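Interim Report to the Voltgate Fund
Shared Table Waste Reduction, Eltau Site
Reporting period: second quarter of the grant

1. Purpose of this report

This report covers work carried out at the Eltau common room under the small grant of 4000 awarded by the Voltgate Fund. The grant pays for sorting containers, table-clearing supplies, and staff time for recording what is left on the tables after breaks. The request for the second payment is in section 5.

2. Work completed

The common room has 6 tables in regular use. Each is now cleared on a fixed routine at the end of the morning and afternoon breaks. Waste is first gathered at one side of the table, then bagged, and the surface is wiped last. The earlier practice of wiping around the waste was dropped in the first month, as it spread crumbs and left sticky patches under the packets.

Sorting takes place at the table. Clean paper goes to the paper container. Snack wrappers, foil-lined packets and other soft plastic go into a bag, which is tied and moved to the collection point in the rear corridor. Mixed material that cannot be separated in a few seconds is treated as residual waste.

The containers were supplied by Lagman and arrived in two deliveries. One lid did not fit and has been replaced at no cost to the grant. 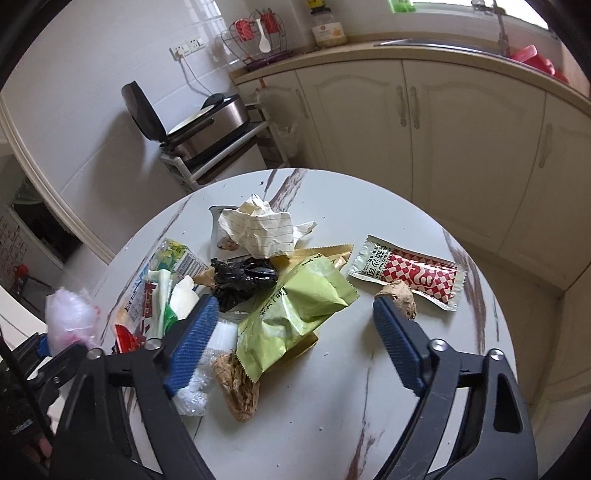

Eltau, August

Snack packaging remains the main type of waste on the round tables. A typical pile holds crinkled wrappers, small packets and a crumpled sheet of ruled paper, with tiny crumbs on the bare parts of the top. The paper is the item most often sorted wrongly. When it lies among the wrappers it tends to go into the bag with them, and it then cannot be recovered. Staff have been asked to lift paper out first.

The marble-look tops present a separate problem. Pale crumbs are hard to see against the white areas and the brown and grey veins. Tables passed as clean in the morning check were found to have crumbs on them at the afternoon check. The wipe is now done in two passes, one dry and one damp, starting from the far edge.

3. Results to date

Clearing one table took up to 35 minutes per week at the start of the period, all breaks included. The time has dropped since the bags were moved closer to the tables, but the log for the last month is incomplete and no revised figure is given in this report. Tables are back in use before the next break in all logged cases.

Fera, the cleaning contractor for the building, reports fewer tied bags rejected at the collection point. The contractor does not keep a written count.

4. Open issues

Translucent bags tear when packets with serrated ends are pushed down into them. A heavier grade is being tested on two tables.

Labels on the sorting containers are in one language only. Some of the packaging brought into the room is printed in Chinese, and picture labels would serve more of the users. A draft set is ready for printing.

5. Budget and next steps

Spending is in line with the approved plan. The unspent part of the first payment will cover the heavier bags and the labels. We request release of the second payment on the original schedule. The next report will include the complete time log and the results of the bag test.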